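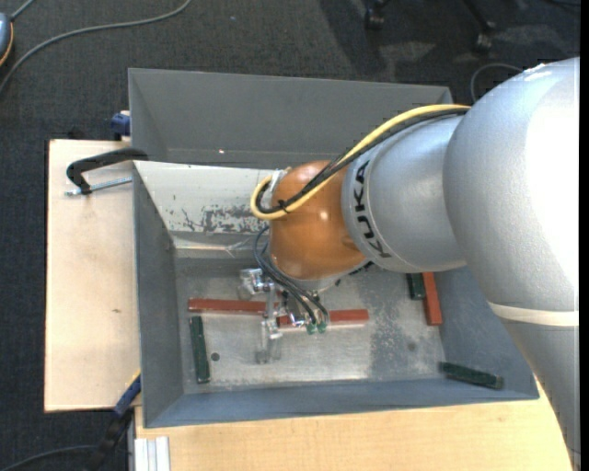 Reaching into the gray bin on the tabletop.

I have been putting off writing about lost property for months, and this week I finally ran out of excuses. The cupboard at the Pitside hall won't shut anymore. I leaned on it, I put my knee against it, and a single mitten popped out at the bottom like toothpaste.

So on Friday I sat on the floor with a flask of tea and went through the lot. I make it 682 items, up from 611 when I last did this in February, and I'd sworn then that I was going to keep on top of it! Most of it is gloves and scarves, which you'd expect. But there are also 18 casserole dishes. Eighteen! Somebody's supper went home in somebody else's dish, I suppose, and after a while you feel too awkward to ask.

A few things that looked as if they might be missed: a brown leather glasses case with a Wesdale library card tucked inside (I've handed it in at the library desk), a very nice umbrella with a duck's head handle, a child's recorder in a knitted sock, and the top half of a cake stand. If you have the bottom half, please get in touch – it's been bothering me.

Everything is laid out by type in the back room now, with the clothes on the rail and the kitchen things by the sink. You can come and look any evening before choir, or after it if you don't mind me stacking chairs around you. Please don't send me a message saying "a black glove, left hand." I have so many black gloves, left hand.

Whatever is still here at the end of the month goes to the thrift store in Starnwood, apart from keys, which I'm keeping in the biscuit tin on the office shelf. The dishes I'd like to hold on to for the harvest supper if they aren't claimed. And could we all please write our names on things? Masking tape and a ballpoint will do it. I did all of mine on Saturday morning and then found my own blue scarf on the rail, two from the end.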